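Clollix Property Manager: Host Guide
Section 4. Setting up a holiday rental listing

4.1 Before you start
You need an administrator or host login, the street address of the property and its council registration number. Listings without a registration number can be saved as drafts but cannot be published.

4.2 Creating the listing
1. From the Properties menu, choose Add Property.
2. Enter the property name as guests will see it. The limit is 60 characters, including spaces.
3. Select the property type. For a self-contained unit attached to the host's house, select Granny Flat, not Apartment.
4. Enter the maximum number of guests. Children under two are excluded from this figure.
5. Press Save Draft. A listing code is assigned (for example, PIC-852 for a property in the Pickering group).

Note: The listing code cannot be changed once it has been assigned. Quote it in all correspondence with support.

4.3 Rates and bond
1. Open the Rates tab and enter the base nightly rate in whole dollars.
2. Set the minimum stay for each season. School holiday periods are loaded from the regional calendar and must be confirmed by the host each August.
3. Enter the security bond. The maximum accepted value is 2000.
4. Tick Linen Included if sheets and towels are supplied.

Caution: Changing the base rate does not alter bookings already confirmed. Quotes still awaiting payment are recalculated immediately.

4.4 Kitchen and inventory
1. Open the Inventory tab and select Kitchen.
2. Enter crockery, cookware and small appliances on separate lines. Serving pieces belong under crockery.
3. Set a replacement value for any item to be claimed against the bond. 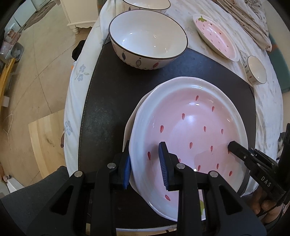 4. Press Publish Inventory. The list is added to the guest's arrival email.

Note: An inventory may be copied to another property with Duplicate. Replacement values are not copied.

4.5 Calendar synchronisation
1. Under Channels, paste the calendar link supplied by Wikulero or another booking site.
2. Set the refresh interval. The shortest available is 10 minutes.
3. Press Test. A green status indicates that the link has been read.

Caution: Do not add the same link to two properties. Both will be blocked out for every booking received.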